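Checking your wrist camera with a wander round the house
Posted 2021-10-04

I've had a few messages asking how I pick views for the pose test in Grestus, so I'm writing the whole thing down. It's a test of one thing only: can the robot work out where its wrist is from what the wrist camera shows? My way is to fly the gripper round a simulated house with nothing to pick up, save a pile of views and see which ones the matcher gets wrong.

First, load the house and park the arm somewhere sensible. Open the wrist view on its own and make it big (I ran mine in a tiny corner window all through September and missed loads). Then turn on the random tilt. I let it roll quite far over, as a level camera makes life far too easy for the matcher.

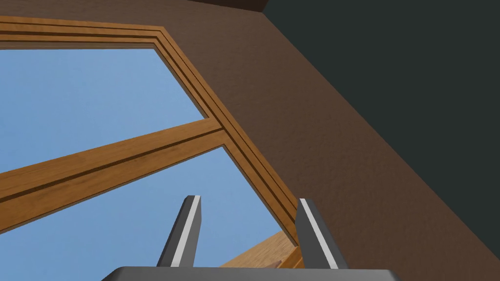

Set it to save 700 views and go and make a cup of tea. When you're back, throw out anything where the camera has ended up inside a wall. I was left with 409, which sounds brutal, but that's still plenty! Don't throw out the dull ones though. Long straight edges and flat patches of colour are just what trips the matcher up, and you want to know about that now.

Next, sort what's left into two folders, "near only" and "near and far". A view goes into the second one if there's something outside the room to line up against. My matcher (I call it Skistix, long story) was much happier with those, and its guesses hardly wobbled between runs.

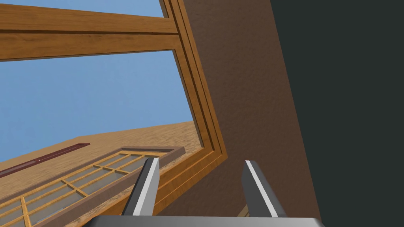

One for "near and far": window frame up close, with a building and its long multi-pane window outside.

Now the bit I got wrong for ages. You have to mask out the fingers. They sit in the same place in the camera view however the wrist moves, so the matcher loves them and decides the robot hasn't gone anywhere. Saulius Navickas spotted it when I showed him my very flat error plot, and I felt a right muppet. Draw the mask once by hand, pad it by 10 pixels, and use it for every view.

Last job is the busy stuff. Pictures on walls give you lots of lovely points to match, but I'd run those views 3 times with different seeds before trusting them. Mine gave two good answers and one that put the wrist in the next room. I still don't know why, and if you do, please shout. 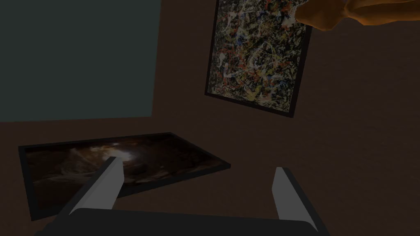 Two framed paintings, one lying flat and one up on the wall, with the open gripper in front.

Save your masks next to the views, by the way. I didn't, and had to draw mine again.

Related posts
Getting Grestus to load bigger houses
Skistix settings I keep forgetting
Trying the Ozoliņš matcher on a slow laptop
Briltis plots without the tears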